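Sulter records manipulation examples for groups that train robot policies. We run two-arm stations, write the task sheets, train the operators, check the recordings and hand over the files. We do not build arms and we do not sell models.

## What we do

A customer sends us a task description, often a single sentence. We turn it into a task sheet that fixes the start layout, the allowed objects, the end condition and the time limit. An operator then performs the task through a pair of leader arms, and the station records joint positions, gripper opening and all camera streams on a common clock.

One run of a task is called an episode. A standard order is 100 episodes per task sheet. Pilot orders are 40, enough to find out whether the sheet is written well and whether the task suits the arms.

Tabletop work makes up most of the catalog: moving food items between containers, stacking dishes, opening lids, folding small cloths, passing an object from one arm to the other. We take on drawer and shelf tasks at the Pirport site, where the stations have more clearance.

## How we started

Ülle Paulauskas set up the first station in a rented office above a print shop. She had been labeling other people's recordings and kept rejecting them for the same faults – clocks that drifted between cameras, objects placed in the same spot every time, operators who paused halfway through a grasp. The first task sheets were written to rule those faults out, and several of their clauses are still in use.

The Pirport site opened in July of our second year. Zariņš, our scheduling and review software, was written there and is now used at both sites. It assigns start layouts to operators, stores the result of each review and blocks delivery of any set with open items.

## How we record

Start layouts are drawn by Zariņš before a session and shown to the operator on a side screen. Positions, object choice and container choice vary within the limits of the sheet. Operators do not pick layouts themselves.

Work surfaces are covered with plain matte sheets in a small range of colors. The color is logged per session. Containers from the same set may share a color, so that a policy has to tell a bowl from a cup by shape and size.
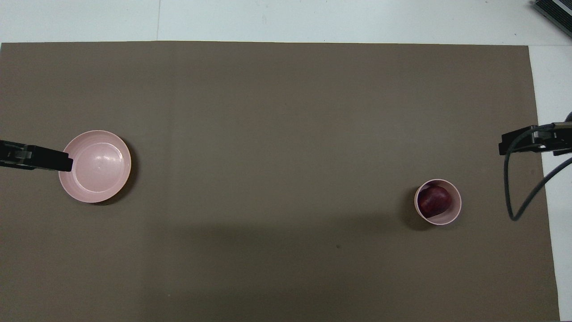 *Photo: Sulter / head camera, two-arm station*

Both arms are recorded in every episode, including those in which only one of them touches anything. An arm that waits is still producing data, and its resting pose is part of the sheet.

Failed grasps are kept and tagged if the operator recovers within the time limit. Episodes that run over are stored separately and delivered on request.

## Review

Every episode is watched once at full speed by someone other than the operator. The reviewer marks the end condition as met or not met and notes camera faults, contact with the table and any hand in view. A set is released when at least 93 percent of its episodes pass on first review; the remainder are recorded again. Below that figure the whole sheet goes back for rewriting.

The Iketti set is our largest single delivery to date, at 2,635 episodes recorded with one fixed camera layout.

## Working with us

Send the task in plain words, along with the arm model and the control rate you train at. If you need your own objects in the recordings, ship two of each – the spare stays in storage in case the first is damaged. Customer objects are returned after final release unless you ask us to hold them for a follow-up order.

We accept visits at both sites by arrangement. Stations stay in use during visits.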